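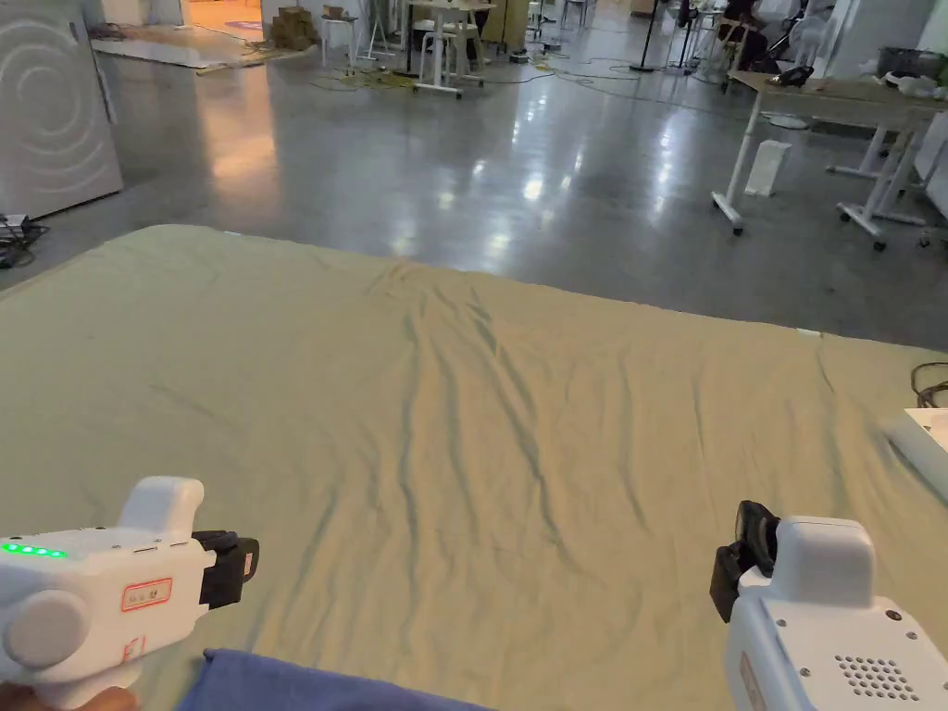
Two Hours at the Shirt Mill

I own eleven white shirts and wear one of them. The one I wear was made by Insaurralde, a company that has never run an ad I've noticed and whose website still asks you to telephone. In February I finally telephoned. A man picked up on the second ring, listened to my question about collar stands, and said I had better come and look.

The mill is in Jelham, which has a river, a bus shelter and a bakery that closes at noon. I got there at ten past twelve.

Igor Zeman met me at the gate. He has been head cutter there long enough to refer to the eighties as "when we went modern." He wore one of the company's own shirts, the band-collar model in ecru, with a pencil clipped where a tie would go. I had dressed carefully for the visit. He looked at my cuffs and said, "Hasent?" I admitted they were Hasent. He nodded the way a dentist nods.

Upstairs and down again

You start on the top floor, where the cloth comes in. Most of it is poplin from Vison, a weaver two valleys over, and it sits on the racks for weeks before anyone is allowed to cut it. Igor says cotton needs to get over the journey. I wrote this down as a joke and then saw that the racks were labeled with arrival dates and the word RESTING.

Pattern pieces hang in the next room, brown card on iron hooks, each with a number. The smock blouse that fashion editors have been discovering every spring for a decade is 1559. It dates from Igor's predecessor, who drew it for his wife to garden in. The shirt I wear is 2742. I had hoped for something more romantic, but I did enjoy being introduced to it.

From there it's down a very steep staircase to sewing. The firm makes 50 shirts a day, and a good share of that day goes to the collars. Each one is turned by hand over a bone point that looks like something you'd be given with lobster. I was invited to turn one. Mine came out with one sharp corner and one that Igor described as "a knee."

Buttons

Danang Chong runs finishing, and I could have stayed at her bench all afternoon. She sorts mother-of-pearl by color under a north window, and she sorts it into whites. I counted myself a person who knew white. She laid out four buttons, asked me which two matched, and put them away again without telling me whether I was right.

Buttonholes are cut after stitching on the cheaper line and before it on the better one. I'd read about this and never understood why anyone would care. Then she let me put a finger through both kinds. The first felt like a buttonhole. The second felt like the edge of a good envelope, and I have been unbearable on the subject ever since.

She also keeps a drawer of returns. One shirt had come back after nineteen years with a polite note asking if the placket was meant to do that. They replaced the placket.

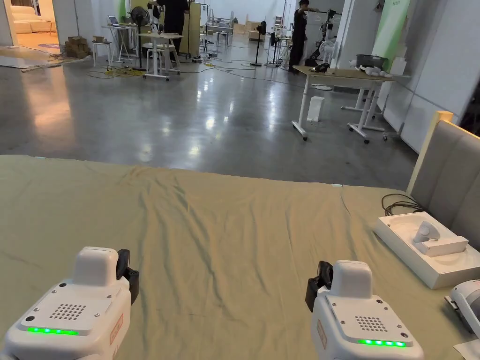 The shop, such as it is

There's a sample room by the exit, open until three, cash preferred. Nothing is displayed. You say your collar size and somebody goes to look. The seconds cost less than lunch in the city, and the flaws are marked with a loop of red thread, which you may remove if you can find it. I took two in 2742 and, in a moment of confidence, a smock.

Igor told me the waiting list for made-to-order had passed 1000 names and that he would like it to stop. I asked to be put on it. He wrote my name in a ledger, asked for my sleeve length, and measured me anyway.

If you go, call first, wear something plain, and eat before noon. The bus back leaves at twenty past three from the shelter. The smock doesn't suit me at all, and I've worn it four times.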